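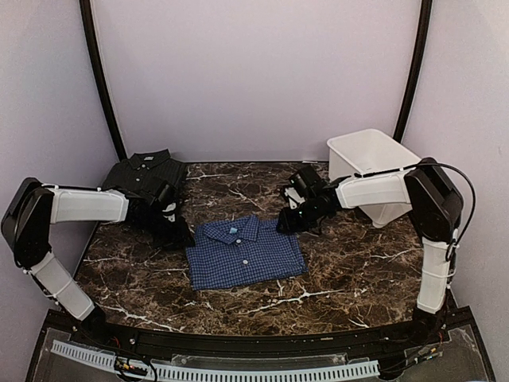 Dear all, dear Manouchehr,

The visit to Brulteo in Clikstead was worth the train ride, and I will try to answer the questions from your message below. The demonstration was about folding shirts with two arms. We were allowed to stand quite near, and the engineer, Mrs. Rashti, talked while the machine was working. What surprised me is how little special equipment there is. The table has a brown marble pattern with light veins, which I would have thought is difficult for the cameras, and the arms stand at the two front corners and reach in toward the shirt. I asked about the pattern. She said they changed the table top in March on purpose, as the earlier one was plain gray and the software became too used to it.

On Mar, Manouchehr Ghaffari wrote:
> I could not come to the open day, so I would be grateful for a report.
> Three things interest me most. Is it a fixed program, or does the
> machine decide by itself from the cameras? How long does one shirt
> take? And what happens with the sleeves? In our laundry the sleeves
> are the place where every machine I have tested gives up.
> Manouchehr

To the first question: it is not a fixed program. The software is named Gusurau and it learns from people who guide the arms by hand. For long-sleeved shirts they have recorded 107 foldings until now, and Mrs. Rashti considers this a small number. She did not want to tell us how many they need.

To the second: about 98 seconds for one shirt, from the moment it is laid on the table. An experienced person in your laundry will laugh at this, I know. They do not try to be fast at present. The speed is limited to 40 percent when visitors are in the room, so the number is perhaps not fair to them.

To the third, the sleeves. This was the part where I watched most carefully. A wide camera alone is not enough, according to her, for the reason that the cuff often lies under other layers and from far away everything has the same color. So they also look from the wrist, very near to the cloth.
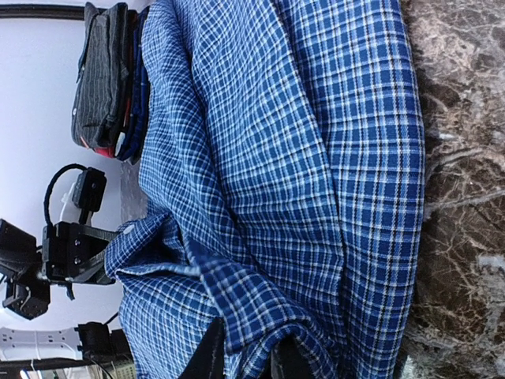

Checked shirt from the wrist camera, other gripper at the cuff (left).

You will notice that the checks follow every fold, and she thinks that this helps the software. With plain white shirts they have more trouble. I saw 2 attempts with a white one. In the first the sleeve stayed outside, and in the second the result was acceptable, but the collar was not straight.

I forgot to ask about wet garments, sorry. Mrs. Rashti offered to answer questions by mail, so please send me yours and I will forward them together. If somebody wants to go to the next open day, the entrance is from the parking lot and one must register before.

With kind regards,
Emil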